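11 January 2025

1/ Since October I have been comparing two types of fingertips on our two-arm setup in Miranda. I promised Joscha Janssen I would write down what I learned, so I put it in a thread. It is long, sorry.

2/ The first type is a flat pad, the second is pointed. Same arms, same controller, same speed. We ran 1,125 grasps with the flat pads and 1,588 with the pointed ones. The numbers are not equal – I had two bad days with the flat pads and stopped early.

3/ The flat pads are very calm. When they hold a box, the box does not turn. But for thin things lying on the table they need a lot of free space on both sides, and often they push the object away before they close.
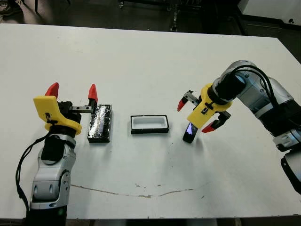
4/ With the pointed tips I can go in between objects that stand close together. A phone standing on its edge is my favorite test, because if one finger touches too early, it falls and the trial is finished.

5/ The weak side: small contact area. Anything wrapped in something shiny wants to rotate in the grip. Soledad Urquijo suggested to close slower in the last 7 mm. It helped, but not for every object.

6/ About the controller. I use the one from Urgate, with the default force limit. Begoña Bermúdez has tried the Tramitton one on the same arms and she likes the smoother stop. I find its menus difficult. Maybe I only need more practice.

7/ One small thing that cost me a full afternoon: after changing the fingertips, do the zero position of the gripper again. I did it on the left arm and forgot the right. All my closing widths on that side were wrong by 2 mm.

8/ For now I keep the pointed tips on both arms. Next I want to try one flat and one pointed on the same gripper. If somebody has done this already, please write to me, also if it went badly.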